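How to Sort and Store Small Parts So You Can Find Them Again

By Rebecca D'Amico

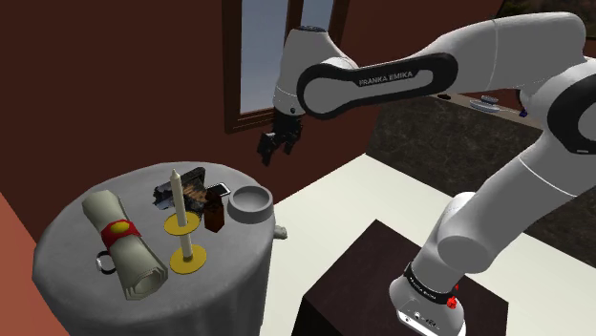

Before you start

Most homes and small workshops collect small parts without any plan. Screws left over from a shelf, spare fuses, picture hooks, a key that fits something, the rubber feet from a printer. They end up in jars and drawers, and when you need one you buy another.

The method below takes an afternoon for an average drawer collection and a full weekend for a garage. I last did my own in September and went from eleven jars and three coffee cans to a single cabinet and two boxes. It works for hardware, sewing notions, electrical bits, craft supplies and fishing tackle. I use hardware in most of the directions since that is what people usually ask me about.

What you will need

A table you can leave covered overnight
Six to ten shallow trays (baking sheets, box lids and cafeteria trays all work)
A drawer cabinet or divided boxes
Zip bags in two sizes
A magnet, the stronger the better
A ruler or a thread gauge
Masking tape and a marker for temporary labels
Permanent labels
A bucket for trash and another for scrap metal

Do not buy the cabinet yet if you don't own one. You will know what size you need after Step 4.

Step 1: Bring everything to one table

Collect every jar, can, bag and drawer of small parts in the house. Check the kitchen drawer, the glove compartment, the sewing basket, the top of the water heater and the bottom of the toolbox. Parts that stay behind will turn into a second collection.

Cover the table with an old sheet or a length of light-colored cloth. Small screws roll on bare wood and disappear on a dark surface. A folded towel along each side will stop anything round from going over.

Set up a lamp at a low angle. Light from the side shows threads and stamped numbers much better than a ceiling fixture.

Step 2: Pour out one container at a time

Pour the first container into a tray and spread it with the flat of your hand. Wear a thin glove if there is any chance of blades, broken glass or old needles in there.

Take out the trash first:

Bent nails and stripped screws
Rusted parts that leave color on your fingers
Dried-out glue tubes and caps with no bottle
Dead batteries (keep these apart, they go to a drop-off point)
Anything cracked

Next, run the magnet through a plastic bag. Turn the bag inside out over whatever sticks, and the steel parts come away clean. What remains in the tray will be brass, aluminum, stainless in most cases, and plastic.

Step 3: Sort by kind

Use one tray for each broad kind. Mine are:

Wood screws
Machine screws and bolts
Nuts and washers
Nails and brads
Hooks, hangers and eyes
Electrical
Plumbing
Plastic parts and wall anchors
Unknown

Do not sort by size at this stage. If you stop to measure each screw, you will still be on the first jar at dinnertime.

The Unknown tray is allowed to get full. When every container has been emptied, go back through it once. A good part of it will make sense by then, because you will have seen the piece it belongs with.

Step 4: Count the big groups, guess the rest

You need a fair idea of quantities to choose drawers. For a large pile, count out a small handful, weigh it on a kitchen scale, then weigh the whole pile and do the arithmetic. My drywall screws came to 227 this way, which was far more than one small drawer would hold.

Write the figures on masking tape and stick it to the tray.

Decide on a limit for each group. I keep no more than 200 of anything. The extra goes in a bag to a neighbor, a school shop or a reuse store.

Step 5: Sort by size

Now take one tray and sort it into sizes. For wood screws, sort by length first and then by thickness. For machine screws, thickness and thread come first, because a bolt with the wrong thread is of no use at any length.

If you do not have a thread gauge, use known nuts. Tape a row of nuts to a strip of cardboard, mark the size under each one, and try the bolts in them. A bolt should go in by hand with no force. If it turns twice and then stops, it may be a metric bolt in an inch nut or the other way around. Back it out and try the next one.

Keep metric and inch parts in separate columns of the cabinet, or use two colors of label.

Step 6: Choose the storage

There are three common choices.

Drawer cabinets. Best for parts you reach for often. I use a Mesus cabinet with clear-front drawers. Look for drawers with a stop at the back so they don't pull all the way out and dump on the floor. Mine did not have stops on the bottom row, and I added a strip of tape to the back of each one.

Divided boxes. Best for parts that travel. The Parisi box I keep in the car has removable dividers and a lid that presses flat against the tops of them. Check this before buying. If there is a gap between lid and divider, everything will mix the first time the box is carried on its side.

Jars. Fine for one kind of part in large amounts. They are slow for anything mixed, and glass does not belong on a high shelf.

Whatever you pick, leave a fifth of the spaces empty. Collections grow.

Step 7: Fill the drawers

Put the heaviest parts in the lowest drawers. A wall-mounted cabinet full of bolts at the top will pull at its screws, and a free-standing one will tip.

Place parts that are used together next to each other. Nuts go beside the bolts they fit. Wall anchors go beside the screws they take, and picture wire goes with picture hooks.

Fill drawers no more than two-thirds. You should be able to get two fingers in and move things without spilling.

Very small parts, such as watch screws or seed beads, should go in a zip bag inside the drawer. Static will stick light plastic pieces to the drawer walls, and a bag keeps them together.

Step 8: Label

Use masking tape labels for the first two weeks. You will move things during that time, and permanent labels are a nuisance to peel.

After two weeks, make the real ones. Each label should have the kind of part, the size, and nothing else. I write mine by hand in block letters. I tried a Drastitlow label printer and the labels looked good, but they lifted at the corners in an unheated garage. Indoors they have stayed put.

For drawers that are not clear, glue or tape one sample of the part to the front. This is the fastest label there is – you can match a screw against it without reading.

Step 9: Make a place for parts that belong to one thing

Some parts should never be mixed with the rest. Furniture bolts, the spare buttons for a coat, the wall bracket for a smoke alarm, the odd hex key. Bag these one item to a bag. Write the name of the item on the bag and the month and year you bought it, if you know.

Store these bags upright in a shoebox like file cards, in alphabetical order. I have 66 bags in mine and can find any one of them in a few seconds.

Step 10: Set up a landing tray

Put one small tray on top of the cabinet. Loose parts go there and nowhere else. When the tray is covered, put everything away. For me this takes ten minutes or so every month.

If others in the house use the parts, show them the tray and ask only that they use it. Asking people to put a screw back in the right drawer rarely works. In our house Step 10 is the step that kept the other nine from going to waste.

Common problems

The cabinet drawers stick. Rub a candle stub along the bottom edges. Do not use oil, it collects dust.

Parts rust in the drawers. Add a packet of silica gel to each row, and keep the cabinet off an outside wall. In a damp basement, go with sealed boxes instead.

I ran out of drawers. Look for groups with fewer than five parts in them. Combine these into one drawer called "Assorted" for each kind.

The Unknown tray is still full. Put it in a box, write the month on the lid, and look again in a year. Throw out what you still can't name. My first Unknown box held 94 pieces and I ended up keeping seven, one of which was the missing foot from our Odau kitchen scale.

I have small children or pets. Mount the cabinet above shoulder height, and keep button batteries and magnets out of it completely. Those go in a locked box. Sweep the floor under the table when you finish, then go over it again with the magnet.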